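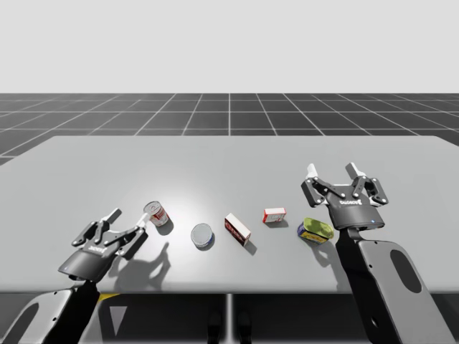 Food Labels and Shopping Habits in Garari
Student Project Report, submitted 3/16/26

1. Purpose

This project examined whether shoppers in the town of Garari read the nutrition label before buying packaged food. It was carried out as part of the spring course in consumer studies.

2. Method

A short questionnaire was handed out at the Urkia and Sinaga grocery stores over 7 days. It was completed by 52 shoppers. Questions covered age group, household size and the parts of the label that were read.

3. Results

Most respondents looked at the price and the expiration date first. Sugar content was read more often than salt content – mainly by parents of young children. Older shoppers reported that the print was too small.

4. Limits

Both stores are in the town center. A second survey at the Stunen market is planned for April, using the same questions.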